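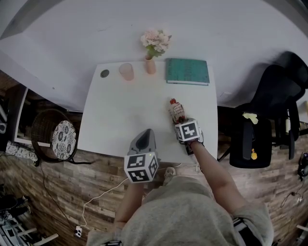

Room inspection, Plimton office, second-floor study corner
Date: April 13, 2023
Inspected by: Magdolna Szekeres
Last form filled in by: Jianguo Yuan, January

1. Table stable, clear of the wall
Partly. It's pushed right up to the wall. Last form says "clear of wall, OK." I doubt anyone looked.

2. Items on table secure
No. The vase with the pink flowers is tall and slim, and one bump would send it over. The form wants "decor weighted." With what? Flowers are artificial, so at least no water in it.

3. Drinks and bottles closed
Bottle with the red cap: fine. The pink cup has no business on the same table as a book if people plan to drink out of it.

4. Labels readable on all bottles
Pass, I suppose. A label you can read still doesn't tell you whether the stuff inside is what it says.

5. Chair in working order
Mesh office chair, tested by sitting in it for 2 minutes. Did not sink. Jianguo's form gives it five more years, and I'd like to know how he worked that out.

6. Nothing loose on seating
Fail. Yellow cloth on the office chair. Hang it up somewhere.

7. Other seating
Wicker stool with the flowered cushion. Rated "suitable for all staff" last time. I would not stand on it, and I know people do. Sticker requested.

8. Floor clear
Not passed. Something black on the floor near the corner, past the chair. Move it.

9. Shelving fixed to wall
Not checked. The form says fixed in 1995. I want to see the screws.

Recheck in 30 days. Copy to Jenő Vincze, who will say it's all fine.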